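Testers Wanted for Assembly Instructions (Fostcombe)

Gotix prints the instruction sheets that come with flat-pack furniture. The company says its new sheets are clear to anyone. I have heard that before, so I am looking for people to prove it wrong.

What you would do
Follow a sheet from start to finish, alone, and mark every step that made you stop. Sessions start at 9:30 a.m. and run through November. 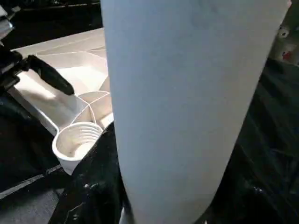 Who can apply
Adults who read English and don't build things for a living. The last test used 114 people, most of them on the Gotix payroll, and they loved it. Please don't apply if you work there.

What you get
A flat fee of $600 for up to five sessions – paid even if you hate every page.
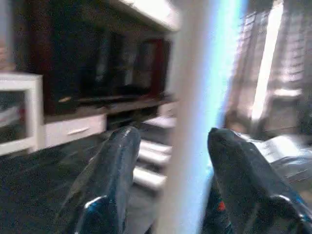
No bonus for kind answers, and no gift cards.
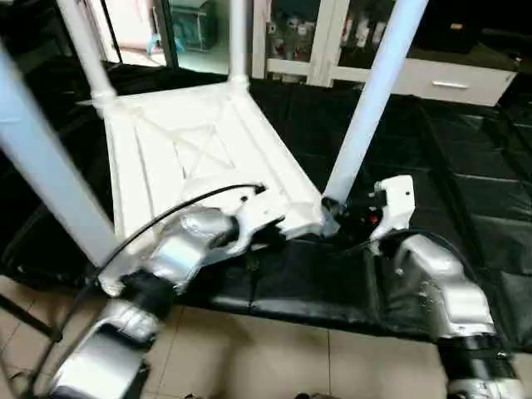 Complaints are the point of this study. "Easy to follow" tells me nothing. A sheet has to make sense when the piece is upside down, like the white stool with its four legs in the air and the ribs under the seat showing, and plenty of drawings only make sense right side up. Tell me which ones.

Write to Wyn Llewellyn, Baxter Building, Fostcombe. Two lines about yourself will do.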